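**Potix hand-held gripper, three weeks in**

I've been promised a robot that folds my pants since I was nine, so when Salamatu Osei offered me a go with the Potix gripper I said yes before she'd finished the sentence. It's a grabber you hold yourself (no arm, no wheels), and the idea is that you do the chore with it and a machine learns from you later. I paid 475 for mine, second-hand, which felt cheap until I tried to pick up a teaspoon.

First impressions: light, nicely made, and the grip suits my hand. Évan Deschamps has smaller hands than me and found it a stretch after ten minutes, so do try before you buy. It charges overnight and comes with a carry bag that's far too small for it!

So, chores. Packets and boxes are lovely. Squeeze, lift, pop it on the shelf, done. Socks are fine too. Mugs are all right if you go for the rim and not the handle, and I only chipped one (sorry, Évan). Tea towels, though – dear me. I can fold one in a few seconds with my own fingers, and with the gripper I was there long enough for the kettle to boil twice. Anything flat on a table, like a coin or a sheet of paper, I gave up on.

And this is with a person doing the thinking! Take me away and put a computer in charge, and I can't see it coping with my kitchen yet. A packing bench, maybe, where the same box turns up all day.

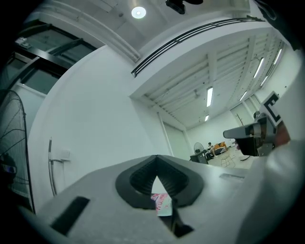 My other grumble is the weight of it by late afternoon. It's nothing when you first pick it up, but my wrist knew all about it the next morning, and I've since bought a cheap support strap. I also looked at the Bivine, which is 900 new and has softer fingers, but the shop wouldn't let me near a tea towel with it.

Would I buy it again? For tinkering, yes, I've had great fun. For housework, no, keep your money and get a decent laundry airer. Four stars for the build, two for the chores, and I'm having another crack at the teaspoons in April.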